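Slide 4 – Stone floors in shared hallways
Speaker: Zinash Abdella, Umedbridge

Start with the Rukley building. 133 flats, one main entrance, and a marble floor that was mopped every day with whatever was in the cupboard. By February the shine had gone in a strip from the door to the lifts.

Explain etching. Vinegar and lemon cleaners eat into marble, and mopping again won't bring the polish back.
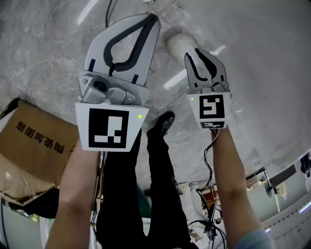 Then costs. Repolishing at Rukley took 11 days. Mats and a neutral cleaner come to about 500 pounds a year – mention that Girish Mishra has the full breakdown.

Pause for questions here. Skip slide 5 if we are running late and go straight to grout.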